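Write the Stop Rule Before the Task Rule

Most written practice for household manipulation work starts with the task. It gives the object, the start position, the goal position and the time limit. The rule for ending an attempt comes last, in one line, and often reads "operator discretion." I think the order is wrong, and that the stop rule should be the first thing on the sheet.

The Juvdale procedure, which I helped revise in March, had the usual defect. A trial ended when the object was placed or when the operator judged that it would not be. Two operators working from the same sheet could give different results for the same behavior. One would allow a fourth approach to a stack of thin sheets. The other would call it after the second. Both were following the document.

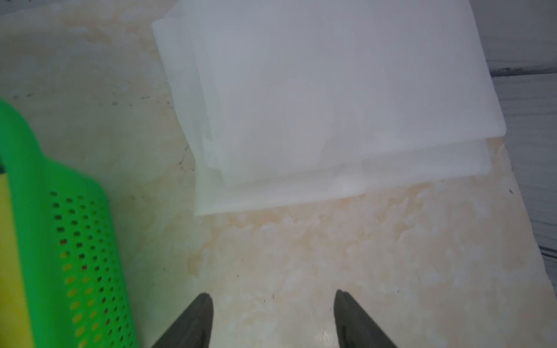 Thin, layered goods make the weakness plain. A rigid cup is either in the grip or on the table. With a stack of soft sheets there are several outcomes in between: one sheet lifted, two lifted together, the top layer pushed out of line with nothing lifted at all. A standard that records only success and failure will put all of these in one column, and whoever reads the log later cannot get them back out.

The fix at Juvdale was a limit of 3 closures per trial. A closure counts when the fingers are commanded shut, whether or not anything is between them. The operator does not decide what counts as a serious attempt. The number itself can be argued over. We picked it after reading 400 trial logs, and a different site might pick another. It has to be fixed before the session starts and printed on the sheet.

The Kidosari guideline takes the other route and uses elapsed time. I have two objections. Time penalizes slow, careful motion, so teams raise the speed setting to fit more tries into the window. It also hides repeated contact, and repeated contact is what damages the goods and moves everything near them.

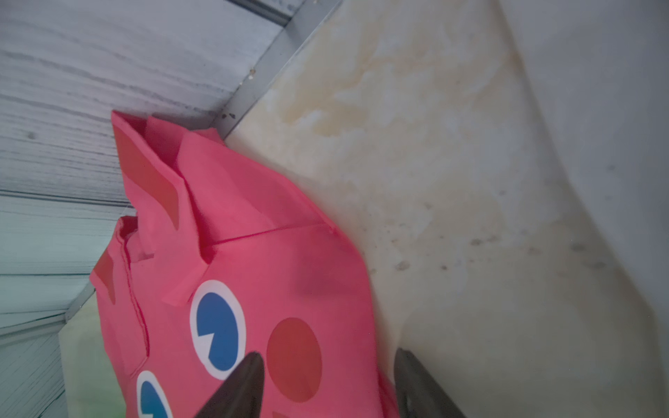
Fabric items need one more clause. A soft item changes shape when it is touched, so the second closure is made on a different object, in practical terms, than the first. Özkan's draft handles this by requiring a full reset after every contact. In a lab that is reasonable. In a program with 200 trials per shift it will be skipped, and a clause that is routinely skipped weakens the ones printed beside it. I would require a reset between trials only, and have the log state the closure number at which the hold was made.

Surface condition should be recorded too. Tavon's checklist has a field for lighting and none for the work surface. Stains and specks change what a vision system has to separate from the object. A single line of free text, filled in at the start of the session, would cover it.

The common objection is that fixed limits lower the reported success rate. They do. Ours fell when the limit came in, and the earlier figures should not be compared with the later ones. The revision note on the Juvdale sheet now says so, directly under the closure limit.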